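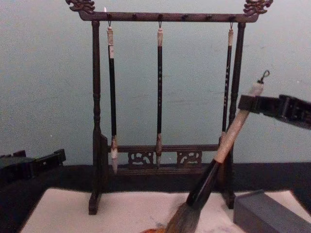 Stekby parish to share its hall with the Tiletach congregation

The church council at Stekby has agreed to open its hall to the Tiletach congregation, which lost the use of its own building in July after water came through the roof. The two communities will keep separate Sunday services, but they will have one midweek prayer evening together, starting at 7 pm.

Tiletach has 197 members on its roll. Many of them live on the far side of the river, and for these families the parish will run a minibus from the Nomeck car park. The bus has 15 seats, so people are asked to write their names on the list in the porch before they come.

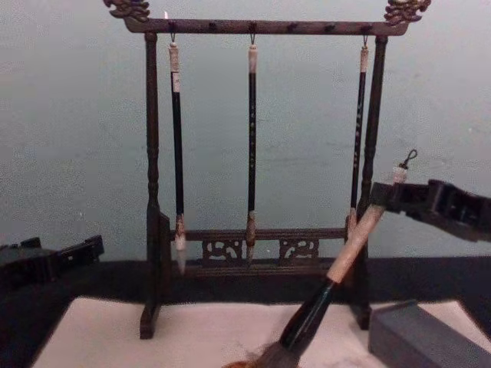 The council also discussed money. A special collection for the roof has brought in $1,616 until now, and a further $1,000 was promised by the Omerović bakery, which has supplied bread for the harvest supper for many years. The builder's final quote is still not received. Until it comes, the council does not want to say when the repair can begin.

Some members at Stekby asked if the hall kitchen will be too busy on the days when the seniors' lunch is served. It was decided that the lunch keeps its usual hours and that Tiletach will use the kitchen only in the evening. Choir practice moves to the small room behind the vestry, where the piano was tuned last month.

Children from both congregations are welcome at the same Sunday school. Parents who would like to help with the lessons can leave a note at the parish office, which is open every morning until noon. The new arrangement will be looked at again after Easter.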